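Posted in: Bench Notes / Linens
February, morning entry – by the bedding bench

Coffee first, then pillows. We're back on the white set today, because the Pfeiffer cases finally came back from the laundry and I've been itching to find out if they behave any better than the Nuvemari ones. (The Nuvemari ones are lovely to sleep on, I'm sure, but the opening is so snug you have to wrestle the pillow in like a cat into a carrier.)

Setup is the same as last time. Bed pulled out from the wall, one white sheet, no duvet, no throw. I left the duvet off on purpose so I'd have a flat place to put things down, and I wish I'd done that weeks ago! Every time we had it on, the pillows slid around and I spent half the morning chasing them.

First job was just getting the pillow settled inside the case. My usual method is to grab the two bottom corners, let the whole thing hang off the side of the bed and let gravity do the work. Shake, wait, shake again. The filling drops toward the low end and you can feel when it has reached the corners. I've tried doing it flat on the mattress and it takes me twice as long, plus the case ends up twisted with the side seam wandering across the front.

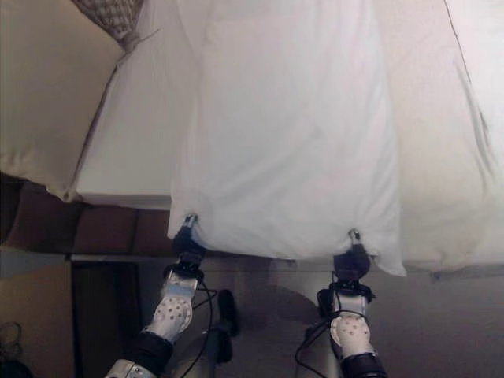 White pillow over the side of the bed, held along the bottom hem.

Notes on grip, for whoever does the next batch. Take a small pinch right at the corner and no more. A big fistful feels safer but it leaves a crumpled patch that you then have to smooth out by hand, and on white cotton it shows from across the room. The second hold wants to be far enough along that the hem stays under a bit of tension. Too close together and the middle bags out, too far apart and the corners go pointy – my mother called those dog ears and I still can't leave them alone.

Creases: a few shallow ones don't bother me. They mostly relax once the pillow is lying down and has been patted. The deep fold lines from the packet are another story. I had a go at those with the steamer on the old Taltgate set and made them worse, so this time I'm leaving them overnight under a folded blanket. Will report back.

Thread count on the Pfeiffer label says 200, which surprised me, I'd have guessed higher from the feel. They're crisp, a bit papery even, and they hold a fold nicely at the open end. The Grilby cases we borrowed in the fall were softer but went limp after a couple of washes and I never did get a tidy edge on them.

Things to sort out before the next session:

Find the other two Pfeiffer cases. I think they're in bin 26 with the fitted sheets, where they do not belong.

Ask for unscented detergent. The whole room smells like a flower shop.

Decide if the open end faces the door or the window. I say away from the door, always, and I'll argue about it at lunch with anyone who wants to.

Stopping there for now, the dryer just buzzed.

14 comments | 6 shares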